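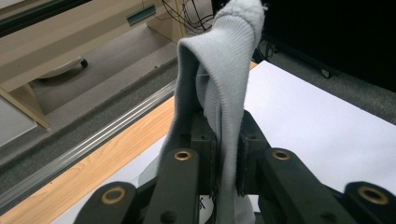
One leasing manager wrote to us after her first month on Jarolmont that she had set up every store in her center before she ever touched the lease calendar, and then had to go back and open each one again. Please do the calendar first, she said, and put that on page one. So we have moved it up, and we're grateful for the nudge!

Section 3. Setting up your center and its tenants

Have your rent roll beside you before you begin, along with any lease amendments that are still sitting in a drawer. A small center takes an afternoon, and a big one may take you a couple of days — there's no prize for rushing, and Jarolmont saves your work at every step.

1. Open Center Settings and choose Lease Calendar. Pick the month your fiscal year starts. If yours begins in April, choose April here, even if some tenants pay on a different cycle.

2. Choose Add Center. Type the name as it appears on your leases, then the total leasable area in square feet.

3. Choose Add Space for each storefront, kiosk and storage room. You can enter up to 100 spaces on one screen. Past that, press Next Sheet and carry on.

4. Mark each space as Leased, Vacant or Dark. Dark means the store has closed its doors but the lease is still running, and those spaces keep billing as usual.

Note: If you are bringing records over from Harnix, use the Import button in step 3 and skip the typing. Check the suite numbers afterward, as Harnix drops any leading zeros.

5. Open a leased space and fill in the base rent, the start and end dates, and the tenant's share of common area costs.

6. If the lease has a co-tenancy clause, switch on Linked Anchor and pick the anchor store it depends on. You'll get an alert whenever that anchor changes to Vacant or Dark.

Caution: Linked Anchor only sends an alert. It does not lower anybody's rent. Read the clause itself, and talk it over with your attorney, before you change a bill.

7. For a tenant in bankruptcy, switch on Court Hold and enter the filing date. Jarolmont then keeps rent owed before that date apart from rent owed after it, and late fees stop on the older balance.

8. Press Review. Anything missing shows in orange, and a click takes you straight to the blank.

9. Press Publish Center when the orange is gone. Your first invoices will appear under Drafts, and they stay there until you send them.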